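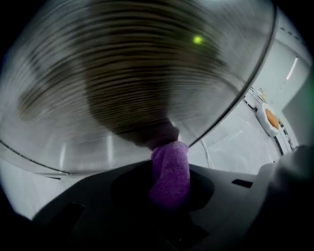

Vol. 33, p. 848

Figure 2. A clear plastic bowl seen from underneath, with streaks of brown showing through it.

4.2 What people keep, and what they keep it in

We had gone to Prastport expecting to talk about recipes, and for the first few visits that is what we did, very happily and usually over something to eat. It was Szu-yu Hsiao who noticed, reading back through her notes in April, how often our hosts drifted away from the food and on to the dishes it was served in. A bowl was remembered as the one from the old flat, or the one an aunt had left behind, long after the meal itself had gone hazy.

Glass and china came up a good deal, as earlier writers on household memory would lead us to expect. Plastic (Figure 2) was spoken of quite differently – fondly enough, but hardly ever as something to be handed down. One retired teacher in the Lakden quarter told us she would be "ashamed to leave it to anyone", and then went on to talk about her mixing bowl for the better part of an hour, with great affection.

We think this deserves more patience than it has had. Choi's account of the inherited kitchen leaves cheap wares out almost entirely, and our own first set of questions (drawn up by Mingxuan Tang and Jui-lin Ng) did much the same. The later set asked simply which dish would be missed most, and the answers were a good deal warmer and more varied. We take up the matter of lending between neighbours in Section 4.3.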